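The Slow Faucet, and Other Things I Have Agreed to Live With

We've been in the Gatthorpe place since January, and I have reached the stage of home ownership where I no longer see the things that are wrong with it. My sister-in-law came by last month and asked why there was a towel stuffed under the back door. What towel, I said. I meant it.

When we moved in I had a list. It was a good list, with headings. Gutter over the porch, hall light that buzzes, the closet door that opens only if you lift and apologize. I bought a Schumacher drill to go with it, which took 60 dollars off my checking account and has so far put up one coat hook. The coat hook is crooked. I've stopped seeing that too.

The way it works, I think, is that a house gives you up to 180 days of being annoyed. During that stretch you'll fix nearly anything. You'll watch videos of men caulking. After that the house wins and you just start stepping over the loose tile like it's a sleeping dog, and you teach your guests to do it, and they go along with it out of politeness.

The bathroom is the one room where I put up a fight. I wanted to be able to brush my teeth in a place that didn't depress me before 7 a.m., and that seemed like a modest thing to ask. We picked the vanity at a showroom out in Proltdale, after a long talk about grays. I had not known I had views on gray. I have several.

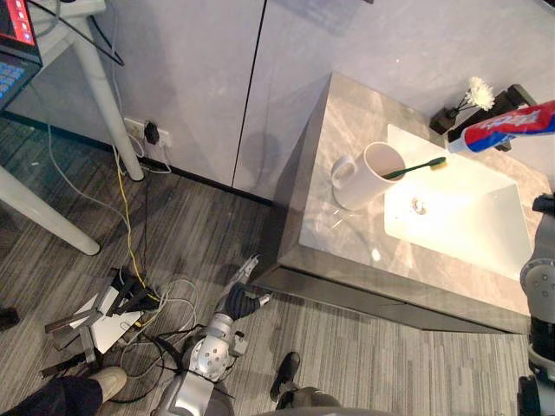 The gray we settled on, with my toothbrush mug.

Then the plumber quoted 400 dollars to look into the water pressure, and I found out I could wait for a faucet after all. It takes its time. I get some thinking done. I've read most of the back of a Jidano shampoo bottle, including the part in French, and I can tell you it's for all hair types.

My wife keeps her own list, and hers is on the fridge, where I can be expected to run into it. There are 9 things on it. One of them just says "hall," with a line under it, and I've been afraid to ask whether that means the light or the whole hall.

Anyway, it's supposed to rain all weekend, so the gutter will have to wait. I might take a look at the coat hook.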